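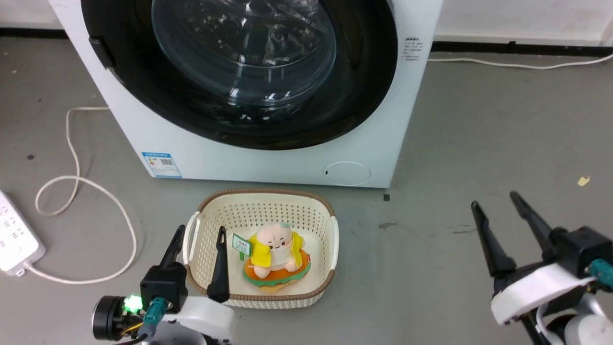
What should a small shop set aside for a two-arm setup besides the arms themselves? Plan on grippers, spare fingers, cabling and a service plan, and get each one quoted on its own line.

tubsock_ray
Posted 16th December
Dafis quoted us 881 a month on a lease, Merken 868. Both say "all in." I don't believe either of them.

gridley4
Merken's doesn't cover wrist cables. We paid 600 for a set in April. Ask to see the exclusions page.

Satevley_Ops
Disagree with the gloom. We've leased from Dafis for two years and the bill has never moved. The cheap quote is the one I'd worry about.

gridley4
Two years on one arm or two? You told the Celcombe thread it was one.

Satevley_Ops
One. Fair enough. Still the same contract.

tubsock_ray
Same contract, double the joints to wear out. And what is it doing all day, laundry? I can hire a person for that.

pell_mell
Then hire the person. I'd put some 1,000 aside for a trial month and sign nothing until it has handled your own baskets on your own floor. Sales demos don't count.

tubsock_ray
Asked Dafis for a trial. They sent me a brochure.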